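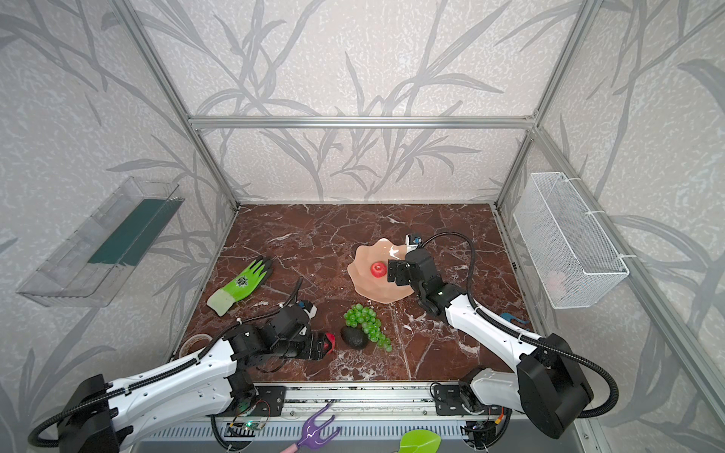
Unit 8. Surfaces and what we put on them
Course notes, Interior Materials for Beginners (Moushumi Munshi)

In the last unit we have spoken about walls. Today we continue with horizontal surfaces, and mostly with stone. A stone top is chosen by many people from a small sample, and then it looks different at home, as the sample shows only one or two veins. On a full table the veins make a pattern of their own, and every object must compete with it. Take the brown marble with its white and light veins: the green grapes and the peach-coloured bowl stay easy to read on it, but the avocado, which is almost black, is much nearer to the stone in tone. Please keep this pair in mind, we will need it for the exercise.

8.1 Tone before colour

Students often begin with colour. I ask you to begin with tone, that is, how light or dark a thing is. Half close your eyes and look at the table. What disappears first is too near in tone to the surface. A small red apple inside a pale bowl does not disappear, for the bowl gives it a light ground, and the dark stone is then only the second ground. This is an old habit of still life painters and it works also in a kitchen or in a shop window.

8.2 Pattern behind, pattern below

A veined top and a printed wallpaper can live together if one of them is quiet. Grey leaves on a pale grey ground are large in drawing but weak in contrast, so the marble keeps the stronger voice. If you want to use a strong paper, for example the dark Flullach samples in our cupboard, take a plain top with it.

8.3 Shape of the vessel

A scalloped edge gives many small shadows. It is pleasant with smooth fruit and less pleasant with fruit that has itself a busy outline. Grapes in such a bowl can look restless. I prefer to lay them directly on the table, with the bunch running down to one side.

8.4 Care of marble

Marble does not like acid. Lemon, vinegar and wine leave dull marks, and cut fruit should stay on a plate or a board. Wipe with a soft cloth and a little mild soap, then dry. Do not use the powder cleaner which stands by the sink in the Delldale room, it is for the steel only.

Exercise for March

Choose one bowl and three kinds of fruit. Arrange them twice, first on a dark top and then on a light one. Draw both in pencil, without colour, 60 minutes together. Write under each drawing which object was lost first. Bring the drawings to the next class, unfolded please.

Reading: Baxter, the chapter on stone. The part about polishing machines you can leave out.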